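**Storard, the pillow task, and a planner rewrite – a thread**

1/ I've spent most of the spring on the two-arm planner in Storard, our control stack. A few people asked what changed between the April branch and what we run now. It's long, so mute me if bimanual planning isn't your thing.

2/ The short version: we used to plan each arm on its own and check for collisions between them afterward. Now both arms are planned as one 14-joint problem with a shared clock. Everything else in this thread follows from that.

3/ The old way was fine for tabletop work. Left arm does a thing, right arm waits, right arm does a thing. When both had to move together we slowed them down until the checker stopped complaining. You can ship a lot of demos that way.

4/ Sofas broke it. To pick up a pillow from both ends you need both grippers low, reaching forward, with an armrest on one side and back cushions in front. Two separate plans would each be valid and the pair would be useless.

5/ Our log from the last week of the old planner: 265 paired requests, 219 came back with a plan both arms could run. The rest timed out or failed the check. That number has nothing to do with grasping, by the way. It's planning only.

6/ First change was the shared clock. Each trajectory point now carries one time stamp for both arms. Before, the two controllers got separate trajectories and we trusted them to start together. They mostly did. "Mostly" is bad when both hands are holding the same object.

7/ Second change was the cost. We added a term that keeps the gripper-to-gripper distance close to a target during the approach. It's soft until the fingers close, then it becomes a constraint. Getting that switch to be smooth took longer than writing the planner.

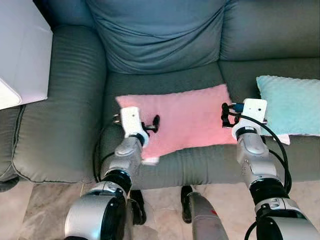 *Head camera view, both grippers over the pink pillow.*

8/ Look at how the grippers sit there, with the left one lower in the frame than the right. The old code treated a height mismatch as an error and would re-plan. The new one doesn't care. The approach heights are free, and only the closing pose is tied together.

9/ Perception side. Segmentation runs in Zakaria, which is our own wrapper around a fairly ordinary network plus a depth cleanup step. It gives the planner a mask, a rough box and two suggested grasp regions. Nothing fancy.

10/ Fuzzy fabric is annoying. Plush pillows come back with noisy edges in depth, and the box grows. On a flat pillow a box that is 15 mm too tall is enough to make the planner stop short and close on nothing.

11/ The fix was boring. We fit the seat plane first, then measure the pillow's height from the plane and ignore the top few percent of points. I should have done it in the first place. The plane fit is cheap and the seat is usually the biggest surface in view.

12/ Neighboring pillows were the other problem. When two plush pillows sit close together the masks bleed into each other, even when the colors are different. We now refuse any grasp region within 20 mm of another mask unless there's no other choice. If there isn't one, the planner asks for a second look from a new head angle.

13/ Soft things as obstacles: this one is still a matter of taste. If you mark the back cushions as hard obstacles, half the useful poses disappear. If you ignore them, you drive a wrist into them. We give them a thin shell that costs something to enter and a core that is off limits.

14/ Shell thickness is set by hand in a config file, per object class. Yes, I know. A learned value would be nicer. A config file is something I can read when a run goes wrong.

15/ Cables. The collision model for each arm had the links and the gripper and left out the cable. So the planner was happy to swing a loop of cable across whatever was next to the target. We now attach a few fat capsules to the wrist and forearm as a stand-in for it.

16/ The capsules are too big and they rule out some motions that would be fine. I'm okay with that for now. A real cable model is on the list and will probably stay on the list.

17/ Tooling. The thing that helped most was Giveck, our replay viewer. It lines up the head camera, the joint states and the planner's internal costs on one timeline. You drag the slider and see which cost term was winning at that moment.

18/ Before Giveck we argued from log files. Somebody would say the self-collision term was too strong, somebody else would say it was the grasp score, and we'd change both and learn nothing. If you are building anything like this, write the viewer before the second planner. I wrote it after.

19/ One bug it caught: the left arm's trajectory was being resampled and the right arm's was not. The gap was one control tick. It looked like a calibration problem in the wrist and I spent two days redoing calibration.

20/ Things that got worse. Planning a joint problem is slower, and the worst cases are a lot slower. We keep the old planner as a fallback for single-arm requests, so there are two code paths to maintain. And the config file has grown again.

21/ Things I haven't solved: what to do when a pillow shifts during the approach. Right now we freeze the target at the start of the plan and check it once before closing. If it moved too far, we back off and start over. Proper tracking all the way in needs faster masks than we have.

22/ Also open: the hand-tuned weight between "keep the grippers level with each other" and "get there soon." It behaves on sofas. I have no reason to think it will behave on a bed.

23/ A cut-down version of the planner, without the perception parts, is going into the Florness repo under planners/paired. The docs are thin. There's a sample config and a recorded request you can run without hardware.

24/ If you try it, set the time limit first – the default is generous and it will look like a hang. Bug reports go in the tracker, please, not in my replies. Attach the request file or I can't do much with it.

25/ Edit, 05/06/2018: the sample config in the repo had the left and right joint limits swapped. Pull again if you grabbed it this morning.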